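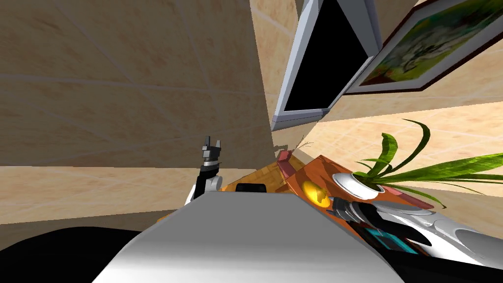 Fire door check, Kurian annex, Sunday. The form says "all closers OK", which I doubt, as two were sticking in December. I started in the room with the beige tiled wall and the screen hung on it, and worked out from there.

- [x] Exit signs lit
- [ ] Closer, door 8: Muthu Salian says adjusted. No record.

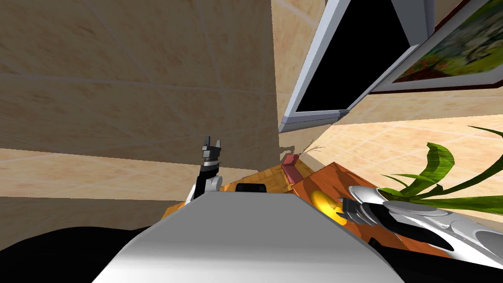 - [ ] Extinguisher tags: one unreadable
- [x] Stairs clear, at 50 minutes in

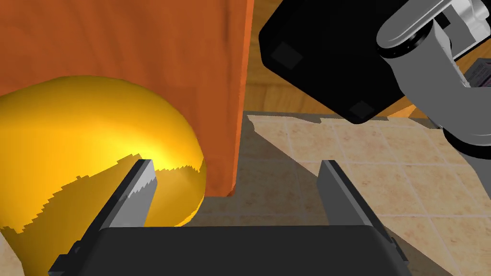
- [ ] Alarm test: Jendis log is blank. Rekha Kamath to send it.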